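Herkero Bedrooms
Clothes, bags and bedding on and around the bed

README, last changed Fri 1 April
Maintainer: Bernadette Vasseur

What this is

Herkero Bedrooms covers ordinary bedroom chores done on top of a bed: laying out clothes, folding them, filling or emptying a bag, and putting the bedding straight. There are 119 sessions, all from homes in and near Dornport, most of them from October. A session is one person working through one chore at their own pace. It ends when they say they are done, whatever state the bed is in.

The set was put together for people who work on cloth and soft goods in real rooms. Beds in use have pillows pushed to one side, blankets that belong to someone else in the house, and things that were on the bed before the chore started. We asked people to leave all of that alone unless they needed the space.

The chores

Four chores are covered, and each session has exactly one of them in its chore field.

lay_out: garments are spread on the bed, front side up if the person can tell which side is the front.

fold: garments are folded on the bed and left there. No folding method was given. Some people fold shirts in thirds, some fold them in half down the middle, and a few roll everything.

bag: things go into a bag or come out of one. The bag starts on the bed. Closing it is optional.

make_bed: sheet, blanket and pillows are put in order.

Laying out and folding run into each other more often than we expected. A person asked to lay out a shirt will often fold something flat beside it out of habit, so a session marked lay_out can still hold folded pieces. Use the state field of each item if you need to separate them.

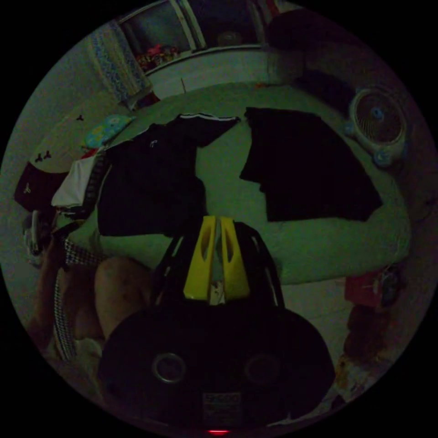 Dark clothes are the hardest part of the set. A black T-shirt spread on a plain light sheet has a clear outline, but creases inside the outline are difficult to follow, and a sleeve lying across the body of the shirt can disappear altogether. Where a logo or a thin stripe is visible we used it to decide which way up the shirt was. Where there was nothing to go by, the orientation field says unsure, and please leave it that way in anything you derive from the set.

Flat folded pieces of black cloth have their own problem. Once folded into a rectangle, a pair of shorts, a skirt and a second shirt can look the same. The item type is then cloth_folded and the note field says what the labelers thought it might be, if they had an idea.

Item types

The type names come from the Todorova list, which was written for laundry sorting. We kept its names for garments and added our own for the rest.

Garments: tshirt, shirt, trousers, shorts, skirt, dress, sweater, underwear, socks, garment_other
Flat cloth: sheet, blanket, towel, scarf, cloth_folded, cloth_other
Stuffed: pillow, cushion
Bags: backpack, shoulder_bag, tote, suitcase, bag_other

Pillow and cushion are kept apart by size and by where they would normally go. A small decorated one is a cushion even when somebody sleeps on it. If a garment is being worn by the person doing the chore, it gets no entry. Early on we had a few hems and sleeves labeled as loose clothing and had to take them out again.

cloth_other is used a lot. A patterned cloth lying beside a pillow may be a pillowcase, a shawl or part of a child's outfit, and guessing would have made the label worse. Tangled items near the edge of a bed are entered once as a group, with group set to yes.

Fields

session: identifier, letters only
room: identifier for the room, shared by all sessions from the same room
chore: lay_out, fold, bag or make_bed
item: type name from the list above
color: main color in everyday words
pattern: plain, striped, checked, printed, unsure
state: spread, folded, heaped, hanging, in_bag
orientation: front, back, unsure, or empty where it makes no sense
light: day, evening, mixed
note: free text, often empty

Color is what a person would call it under the light in that room. A pale green sheet under a weak bulb can look gray or yellowish, and the same sheet may be green in one session and gray in another. We thought about forcing one color per sheet per room and decided against it. If you want that, group by room and take the most frequent value.

The background

Walls, curtains and windows are not labeled, although they help a great deal in telling rooms apart. Wall stickers, curtain patterns and painted walls stay the same from session to session while the bedding changes. Anyone splitting the set for testing should split on room. A split on session will put the same wall and the same blanket on both sides, and the results will look better than they should.

The light field was filled in from the window when one was visible and from the session notes when it was not. Evening sessions are a large share of the set. People did these chores when they would have done them anyway, and for many households that is after dinner.
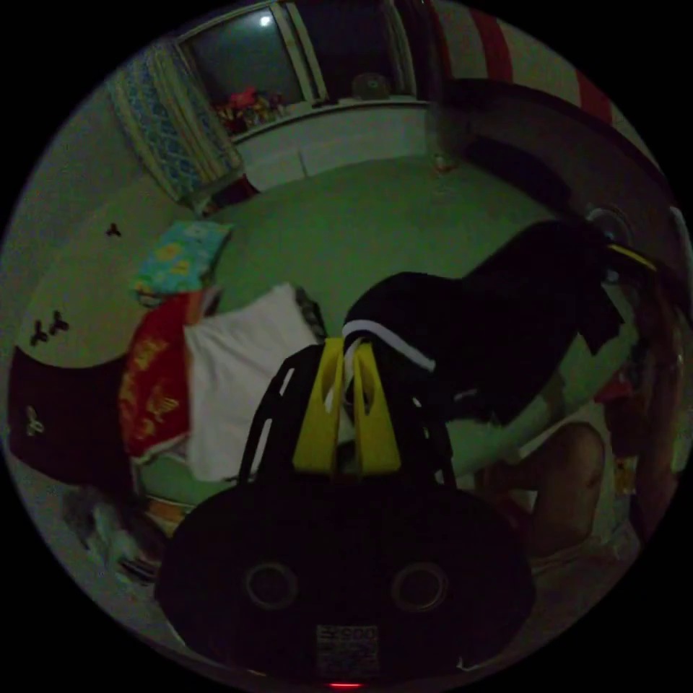

Room in evening light: dark backpack with a white strap on a pale green sheet, pillow, cushion and printed cloth to the left.

Bags and straps

Straps, handles and loops are part of the bag they belong to and have no entry of their own. This matters most for backpacks, where a strap may be a different color from the body and may be held well clear of it. In an early round a white strap on a dark bag was sometimes labeled cloth_other, and those entries have been corrected. If you find one we missed, send the session identifier.

For color, use the body of the bag. A bag that is mostly black with a strip of another color is black, with the strip mentioned in the note. What is inside a closed bag is not recorded. Some people told us what they had packed, but we left that out.

How the labels were made

Two people labeled every session separately and then went over the differences together. Most disagreements were about state: a shirt dropped on the sheet with one sleeve under it can fairly be called spread or heaped. The agreed rule is that a garment is spread if its outline could be drawn without lifting anything. The older labels, stored under the name Dano, were made before that rule. They are kept for comparison and should not be mixed with the current ones.

Known problems

Bedding is heavily weighted toward plain sheets. Printed duvets are rare, and we have almost no dark sheets under dark clothes.

Children's clothes are thin on the ground, as are winter coats.

The room field is wrong in two places where a family moved the bed to another room between sessions. Both are listed in the change notes and will be fixed in the next release.

The towel type was used for bath towels and dishcloths alike in the first sessions.

Privacy

Households agreed to the use of their rooms for research. Names, addresses and family details are not included. If a readable document, letter or photograph turns up in a session, report it and the session will be withdrawn until it has been checked.

Use and contact

Free for research and teaching. Please name the set as Herkero Bedrooms and say which label version you used. Corrections go to Bernadette Vasseur through the project page. Put the session identifier in the subject line, and the item type if the correction is about a single item.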